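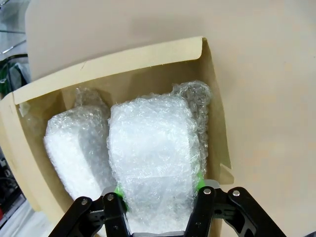
Search this site Search for: Go

Open day at the Lamptey reading room, Maltinora

341 shares

The Lamptey reading room in Maltinora opens its working floors to the public once a year, in June. I went on the Wednesday, which is the day set aside for people who want to look at method. The general tour runs later in the week and spends more time on the posters.

For readers who have not come across it, Lamptey collects printed and online material in which public bodies, campaign groups and employers define political terms. It does not collect arguments about the terms. A pamphlet that attacks "equity" for twelve pages without saying what it means is out of scope, and so is one that praises it on the same basis. A staff handbook with a single line beginning "By equity we mean" is in. The collection now stands at 3,973 items. Of these, 2,175 have been coded, meaning that the defining passage has been extracted, matched to a term and compared with other passages on the same term.

The tour started in the intake office on the ground floor. Material arrives by mail, by email and through a web form, and each item gets a sheet recording the issuing body, the intended reader, and whether the definition is binding on anyone. That last field was added a few years ago and has proved the hardest to fill in. A city council that defines "harm" in a code of conduct can discipline members under it. The same words in an advice leaflet have no force, though the leaflet is often what gets quoted in a complaint. Lamptey records three states: binding, advisory, and unclear. The guide said that "unclear" was meant as a temporary label and has become permanent for a large share of the employer material.

I asked how they treat a term defined by a list of examples. Many of the anti-discrimination policies on display do this. One, from a housing provider, defines "exclusionary language" as "language including but not limited to" six phrases, with no general rule behind them. The coding manual calls this an open list and gives it a separate code. I think this is correct. An open list tells the reader what has been banned so far and leaves the rest to whoever applies the policy. Folding it in with ordinary definitions would make the collection look more settled than it is.

Upstairs is the coding room. Coding is done in pairs, and the two coders do not see each other's sheets until both are closed. The software is Zoteck, which was set up for legal contracts and has been adapted. It shows the passage on the left and the code tree on the right. Visitors could try it on a training set. I coded "free expression" from a university statement and disagreed with the reference coding on whether a clause about "respectful exchange" was part of the definition or a condition placed on it. The reference coding treats it as a condition. I treated it as part of the definition, on the grounds that the statement gives no other account of what free expression consists of. The manual has a section on this and it supports my reading in one paragraph and theirs in the next.

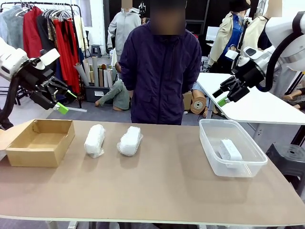
Disagreement between coders is logged at Lamptey and kept, even after a final code is agreed. The log is sorted by cause, and the largest cause is a category used as a yes-or-no when the material does not divide that way. The manual's stock case is "inclusive," which some policies use for who is admitted and others for how people are treated once admitted. The same fault shows up with plainer words. Take "packed": two bundles in bubble wrap are lying on a beige tabletop beside an open cardboard box. One coder marks them packed on account of the wrap, another marks them unpacked on account of the box, and each has applied the word properly. Adding a third label for partly packed would hide the fact that two different tests are in use. Lamptey's rule is to split the code by test and keep the word out of the code name altogether, so "inclusive" has been retired as a code and survives only as a search term.

The comparison stage was the part I had come to see. Coded passages on one term are laid out by year of issue, and an analyst marks the points at which the meaning changes. There are strict rules about what counts as a change. A longer definition is not a change if the added words only restate it. A new example is not a change unless it would have fallen outside the earlier wording. The room had "justice," "social justice" and "violence" out for inspection. The run for "violence" is the most instructive. In the earlier items it is physical in every case. Later items add threats, then speech, then in some cases the absence of speech. The additions come mostly from advisory documents and reach the binding ones after a delay, usually with the examples removed. A reader who sees only the binding text therefore gets the broad wording without the cases that were used to argue for it.

It would be easy to draw a partisan lesson from this and the reading room is careful to avoid supplying one. The table next to it had "extremism" on it, where the drift runs through security guidance and loyalty pledges and has been pushed by people on the other side of the usual argument. The mechanism is the same – advisory first, binding later, examples dropped on the way. I would have liked to see both tables on the general tour.

The afternoon session was on Jitetti, the public index, which is due to go online when the remaining rights questions are settled. Jitetti will let a user enter a term and get back the passages, the issuing bodies and the change points. It will not give a summary definition. Several visitors objected to this. A school governor wanted a form of words she could put in a policy, and was told that the index would show her what other schools had written and nothing more. I have some sympathy with her. A body that has to write a policy by next month needs a draft. But a recommended wording from Lamptey would itself become an item in the collection, with a good deal of authority behind it, and the coders would then have to code their own employer.

Some points for anyone planning a visit. The coding room is up two flights and the elevator stops short of it. Bags go in the lockers by the intake office. Photocopies can be made of the defining passages but not of whole documents. The manual is sold at the desk in printed form, and it is the previous edition; the current one can be read in the room. Section four, on conditions and exceptions, differs between the two, and anyone citing it should say which they used.

The question of translated material was raised at the end and put off to next year. Items in languages other than English are accepted at intake, where they get a sheet, and are then held uncoded.

2 Comments
Leave a comment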